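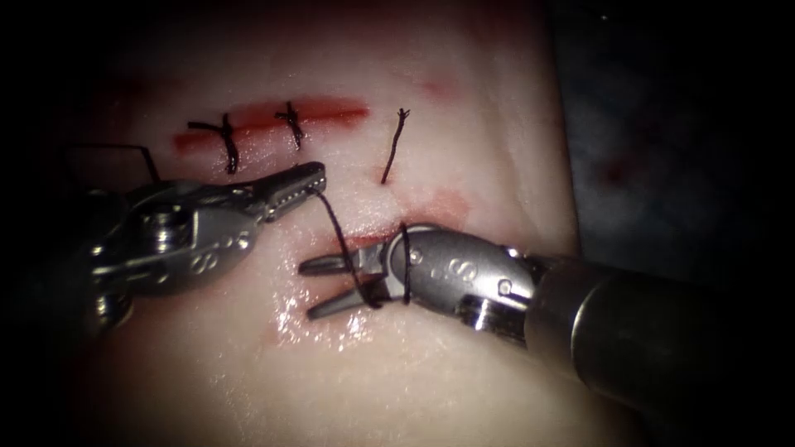 Module 5: Interrupted Suturing on Tissue Pads
Course handout - Drisdale Skills Centre
Unit coordinator: Tsung-han Chang

Scope
This module covers closure of a straight incision with simple interrupted stitches. Students are expected to have completed the knot-tying module and to bring the Gumville workbook to the practical. Buried and continuous techniques are dealt with later in the course and are not assessed in August.

Terms used in this handout
Bite: the distance from the wound edge to the point where the needle enters or leaves the tissue.
Pitch: the distance between one stitch and the next.
Tail: the cut end of suture left beyond the knot.

Placing the row
Each stitch in an interrupted row is independent of its neighbours. Should one knot fail, the remainder of the closure will still hold. The needle enters at a right angle to the surface, follows its own curve and leaves at an equal distance on the far side. Bites should match in depth as well as in width; unequal depth produces a step between the edges, and this is the fault most often recorded by markers.

Tension should bring the edges together and no further. Blanching or puckering around a stitch indicates that it has been drawn too tightly, and it should be removed and replaced.

Tails
Both tails are trimmed once the knot has been squared and seated. Dark suture is supplied because knots and tails are easier to judge against pale tissue. A strand left long at the end of the row must be trimmed before the pad is submitted.

Handling
Grasp the tissue lightly and the suture only where necessary. Serrated jaws can fray a strand, and a frayed length should not be used to form a knot. Keep the pad moist throughout the session.

Assessment
The practical is marked out of 13, with 2 marks reserved for the condition of the tissue at completion. Pads are labelled with the student's number and left in Room 429. Enquiries about marking should be directed to Ojārs Juška.

Reading
Guerreiro, chapter on wound edges, before the practical.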